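Hudura Residences -- Resident Services Desk
Ticket category: Shared kitchen, Tomoana House
Subject: Chopstick holder tips over on dining table
Status: Open, awaiting resident reply
Assigned to: Tane Kerslake

Issue as reported
The resident states that the chopstick holder on the kitchen table falls over when it is filled, most often at the evening meal. The most recent occurrence was on Sunday. The resident requests a replacement holder or permission to move the existing one to the counter.

Initial assessment
The holder is a narrow cylinder and stands directly on the blue tablecloth. The cloth is not fastened to the table and folds easily. The chopsticks are of the long type supplied under the Henis kitchen list, and they lean outward when the holder is not evenly filled. 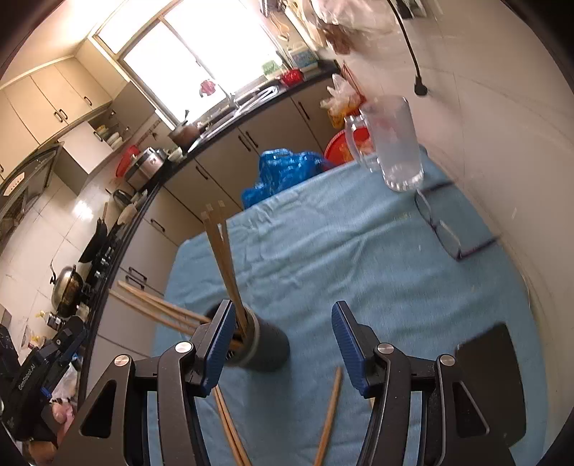
Dark holder and wooden chopsticks on the blue tablecloth.

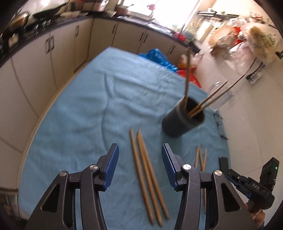 Steps taken
1. The resident was asked to smooth the cloth before setting the holder down. Reported result: some improvement, but the holder still tipped when a person reached across the table.
2. The resident was asked to reduce the contents to 30 chopsticks, tapered ends up, and to keep the remainder in a drawer. Reported result: no falls over 2 days.
3. The resident returned the full set of 50 to the holder as a check. The holder tipped the same evening.

Findings
The fault is attributed to overfilling on a soft surface. No defect in the holder has been reported. Moving it to the counter is permitted, provided that it is kept well away from the stove.

Recommended action
The resident may continue with the reduced number at no charge. Alternatively, a wider Brinen holder with a weighted base may be requested from this desk. It accepts up to 70 chopsticks and may be used on a covered table -- a cork mat is advised in all cases.

Eyeglasses and other personal items should be kept clear of the holder until the matter is settled.

Please reply to this ticket stating which option is preferred. Tickets without a reply are closed at the end of August and may be reopened on request.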